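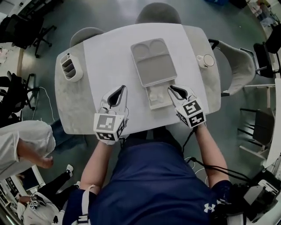

27 March 2026, sorting bench, Eltcombe room

Worked on the layout of the sorting table with Liliana and Gualtiero. I write it down today, otherwise on Monday we will each remember a different version.

The aim is still the same: small white parts go from the shallow grey box into the tray, and the tray goes to Trunholm with every part in the correct cell. Last week we lost three of the small caps on the table top. The top is light grey with a mottled pattern, and white parts on it are very hard to find again. So now the big white sheet covers the middle of the table. A white part on a white sheet is not much better for the colour, I know, but the pattern is gone and you see the shadow of the part. Giorgia wants to try a dark sheet. I agree, we only need to find one of a good size.

Position of things, for whoever sets up next:
Tray at the far side of the sheet, the two round cells pointing away from the person who sits, the wide rectangular cell toward the person.
Grey box directly below the tray, pushed in until its far edge is a little under the tray. In this way there is no gap where a part can fall.
White organizer with the angled slots on the left end of the table.
White cup on the right end. Rejects only, please, no screws and no pens.

I tried the box on the left of the tray first, and the arm crosses over the tray each time. Directly below is better. Wayne says he would prefer the box 2 cm more to the right - we can test it, but then mark the sheet with a pencil.

Count: 40 parts in the batch, 32 placed without any correction. The other eight were mostly round caps that went into the rectangular cell by mistake and had to be moved. I don't think it is the fault of the person, the two round cells look the same and there is no label. Vittoria will print small ones.

Chairs. The grey ones belong to this table, the black office chairs belong to the desks. The black ones roll and the person slowly moves away from the table without noticing it. Please keep the grey chairs tucked in when they are not used, the passage on the right is narrow enough already. There is also a thin white cable on the floor on the left side, close to an office chair. It should be taped down, I have asked Wayne for the wide tape.

Still open:
- dark sheet (Giorgia)
- labels for the cells (Vittoria)
- second tray from Tian, ordered, no date yet
- tidy the corner behind the black chairs, on the right. I did not touch it, I don't know what is rubbish and what is Gualtiero's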